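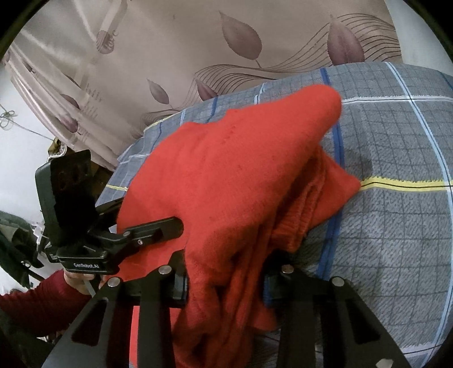

Gunvor Lunde wrote in to ask whether the Osora folding service is worth the money for someone who mostly owns sweaters, and whether it would ruin the good ones. Fair questions. I paid for two months of it, starting in November, and my sweaters and I have opinions.

What you get

Osora sends a pair of arms that clamp to the end of a bed or table, plus a folding plan that updates overnight. The starter plan covers 800 folds a month and the family plan covers 1,000. If you need the family plan, I would look at how often people in your house change clothes. The kit itself was 3,525 kronor, paid up front, and the clamps are extra, a fact I found on page two of the invoice.

Getting knits through it in one piece

Spread the sweater face down before you press start. Osora says any starting position is fine. It will get there from a heap, in the sense that I will get to Spain if I start walking.

Two grippers on one knit should lift together. If one pulls while the other is still thinking, you get a longer sweater. Use the setting called Paired, which is off when the kit arrives, naturally.

Pinch the body, never the cuff. Ribbing stretches and then sulks. You can mark no-grab areas in the app, and it remembers them per garment.

Turn grip force down to the second notch for wool. The default seems to have been picked with denim in mind.

Shave the pills first. Fuzz works its way onto the finger pads, and they start to slip. Wipe the pads with a barely damp cloth when that happens.

Fold on a sheet that's pulled tight. On a rumpled one the arms will now and then fold the bed.

How it compares

The Wallin is cheaper and does towels beautifully. Hand it a turtleneck and it stops and asks for help. Sonine has a nicer app and a waiting list.

Worth it?

For shirts and towels, yes, if the price doesn't sting. For a drawer of sweaters, you can beat it by hand with time left for coffee. I kept the subscription anyway. It folds while I'm in the other room, and it has yet to complain about the radio.

Updated 2019-02-15: clamps are now included.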